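Lonstead Comedy Fair, Open Day for Stage and Touring People

15 May 2026
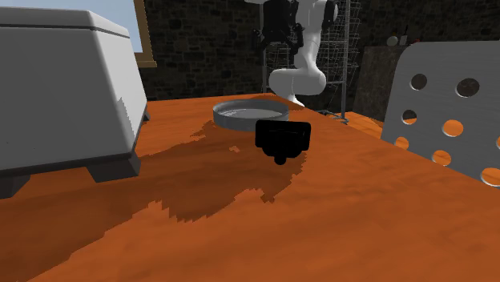
Is the fair worth the trip if you only want to see the shows?
For shows alone I would stay at home and buy a ticket when the tour comes to your city, for the open day is mostly about how a show is made and sold.

I arrived by the early train and walked to the Bugti Theater, where all the halls were open. The big hall has 2,000 seats, and it was strange to see it with the work lights on. A technician explained to us how they prepare the room for a stand-up show. The microphone is simple, he said, but the loudspeakers must be turned so that the laughing of the front rows does not cover the next joke for people in the balcony. I had never thought about this.

After that I went to the stand of Itex, which sells tickets for small touring shows. They told me that their best night last season was 786 tickets, for a political comedian who had lost a television job after a joke about a minister. In their opinion the scandal sold the first half of the tickets and good reviews sold the rest. I asked if they check the material before they take a performer. They read nothing in advance, but the contract says who pays if a venue cancels.

The talk I liked the most was in the small studio, from the producers at Stomex. It was about apologies. They played four recordings of performers who came back on stage after a public anger, and we discussed where the audience began to relax. The discussion became a little loud. A woman behind me said that no comedian should apologize, and half the room clapped for her.

Lunch was too expensive and there was no place to sit, so I ate on the stairs.

By the evening the entrance counter showed 3,473 visitors. The evening show started late, and the opening act was nervous, but the drag host saved it with songs about the parking in Lonstead. I left before the last number to catch my train.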